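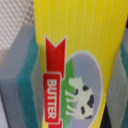

O mar visto por um fio de luz

Medir o nível do mar a partir do espaço é um trabalho de paciência. O satélite envia um impulso de radar para baixo, espera o eco e calcula a distância. Em mar aberto, o método funciona muito bem. Perto da costa, porém, o eco mistura-se com o das rochas, dos molhes e dos barcos, e a linha limpa que os oceanógrafos desejam transforma-se numa linha cheia de picos.

É nesta faixa difícil que trabalha o projeto Hustix. A equipa ocupa três salas por cima do antigo posto de pilotos de Gamano, uma vila de pescadores onde existe um marégrafo desde 1925. O aparelho original, com o seu tambor de papel, ainda está no rés do chão. Os registos em papel foram digitalizados folha por folha, e esta coleção é, para os investigadores, mais preciosa do que qualquer computador.

A ideia do projeto é simples de dizer e demorada de fazer. Cada vez que o satélite passa sobre a baía, a medida dele é comparada com a do marégrafo. Quando as duas não concordam, procura-se a causa: o vento, a pressão do ar, a forma do fundo ou um erro na correção da humidade. A comparação é feita à mão nos casos mais estranhos, e os casos estranhos são muitos no inverno.

Cheguei a Gamano numa quarta-feira, com maré baixa e um nevoeiro que não deixava ver o farol. A passagem do satélite estava prevista para as seis e doze da manhã. O nevoeiro não incomoda o radar, explicaram-me, mas a chuva forte sim, e por isso toda a gente olhava para o céu do lado do oeste. Às seis e vinte já se falava de outra coisa. Os dados só chegam mais tarde, depois de passar pela estação de receção.

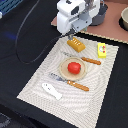
Um pão e um tomate de brincar junto a um braço robótico branco.

A parte nova do sistema chama-se Fikeo. É um programa que lê a forma inteira do eco, e não apenas o seu primeiro ponto, para separar o que vem da água do que vem da terra. Com ele, a equipa consegue usar medidas feitas a 300 metros da praia, que antes eram deitadas fora. Nem todas são boas. O programa dá a cada uma delas uma nota de confiança, e as notas baixas ficam guardadas à parte para uma segunda leitura.

O financiamento vem em parte da fundação Gallagher, que paga a manutenção dos sensores, e em parte do porto, interessado em saber até onde a água pode subir numa noite de temporal. Os dois parceiros pedem coisas diferentes. A fundação quer séries longas e estáveis; o porto quer um aviso com 12 horas de antecedência.

Em abril será instalado um segundo sensor na margem norte da baía, onde a corrente é mais forte. Até lá, o velho marégrafo continua sozinho, e alguém desce a escada todas as manhãs para limpar as algas do tubo.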